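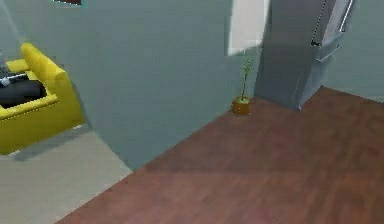
Yellow sofa with a dark seat cushion, on pale gray carpet.

How to clean a fabric seat cushion at home

Before you start, look for the care label under the cushion. The letter W means you can use water. If the label says S or X, please stop here and ask a cleaner.

1. Vacuum both sides slowly, also along the piping. Crumbs like to stay there.
2. Mix 5 ml of mild dish soap in a bowl of lukewarm water.
3. Test the mix on a hidden place and wait until it dries. My first cushion got a pale ring, so I never skip this.
4. Wipe with a white cloth that is damp - not dripping. Go from the outside of the stain to the middle.
5. Wipe again with clean water and press with a dry towel.
6. Stand the cushion on its side near an open window. In November mine needed two days.

Do not use a hair dryer on hot. If a smell stays, put baking soda on the dry fabric overnight and vacuum it in the morning.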